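Pre-wash your fabric before you cut anything. Most of the trouble people have with a homemade tablecloth comes from skipping this step, and a cotton cloth that fitted well in December can come out of its first hot wash too short for the table.

## Measuring

Measure the length and width of the tabletop, then decide on the drop, the part that hangs over the side. For everyday use a short drop is easier to live with — long ones end up in people's laps. Add the drop to each measurement twice, once for each side, then add the hem allowance the same way.

For a table 70 cm wide with a 20 cm drop and a 3 cm hem allowance, the sum is 70 + 40 + 6, so you need fabric 116 cm wide. Do the same for the length and write both numbers down before you go shopping.

## Choosing the fabric

Medium-weight cotton or a linen blend is the simplest to sew. I use the plain-dyed Skorko cotton, which presses well and comes in a good range of colours. Iment sells a linen blend that hangs better but frays more, so finish the raw edges straight after washing. Avoid anything with stretch in it.

Wash the fabric at the temperature you plan to use later. Dark colours should go in on their own the first time. Dry it, then iron it while it is still slightly damp.
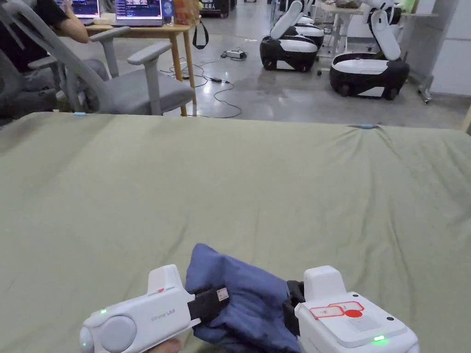 ## Cutting

Square up one end first. Snip into the selvedge, pull out a single crosswise thread and cut along the gap it leaves. It's slow but more accurate than a ruler on a wide piece. Measure everything else from that edge.

Trim off both selvedges. They are woven more tightly than the rest and will pucker in the wash.

## Hemming with mitred corners

1. Press 1 cm to the wrong side along all four edges.
2. Fold over another 2 cm and press again.
3. Open out the second fold at each corner, leaving the first one in place. Fold the corner in diagonally so the crease passes through the point where the pressed lines cross.
4. Trim the corner, leaving a small allowance past the diagonal crease.
5. Refold both sides. The edges should meet in a neat diagonal line.
6. Pin, then stitch close to the inner fold with a medium straight stitch. Pivot at the corners with the needle down.

Urbańczyk all-purpose thread is fine for this. If your machine skips at the corners, change to a heavier needle and turn the wheel by hand over the thick part.

## Finishing

Press the hem from the wrong side, then turn the cloth over and press the corners again. If it will be used outdoors, sew a small pocket inside each corner for a weight. Purnbridge makes flat curtain weights that suit this — take them out before washing.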